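Chair casters on a herringbone floor - hard or soft?
Severino Escobar
17 October 2021

We put down an oiled wood floor in a small study in February. The desk chair stands directly on it, and dull tracks have formed in the finish where it gets rolled back. The casters are the hard nylon ones the chair came with. Can I swap these without replacing the base, and does the finish need repair first? 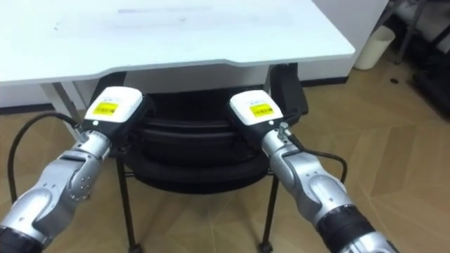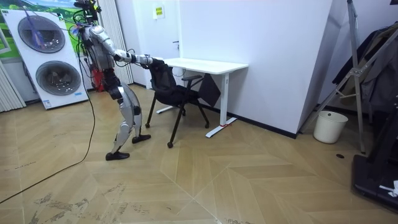 The black office chair, at the desk in the first picture and on the herringbone in the second.

Juraj Kratochvíl
Swap the casters. Nylon wheels are made for carpet. For wood you want a polyurethane tread, usually sold as "soft" or "hard floor" casters. The base can stay if the stem matches. Pull one caster straight out and measure the stem with calipers, both diameter and length. Most are 11 mm by 22 mm, but some brands use 10 mm and those will fall out of an 11 mm socket.

Check the load rating as well. It is given per caster or per set depending on the seller, so read the small print. I fitted a set from Bredudon rated at 100 kg in total and they were fine.

On the finish: clean the tracks, let them dry overnight, then rub in a thin coat of maintenance oil and buff off the excess within 12 minutes. Test a corner first. If you can feel the track with a fingernail, the wood itself is dented and oil won't level it.

Vametance
just get a mat

Taladance
A mat works but use polycarbonate, and check that the underside is smooth. The spiked ones are for carpet. Some soft PVC mats react with oiled finishes and leave a yellow patch. Mine did after one winter.

Also vacuum more often. Most of the wear on my floor came from grit stuck in the wheels - new casters pick it up just the same.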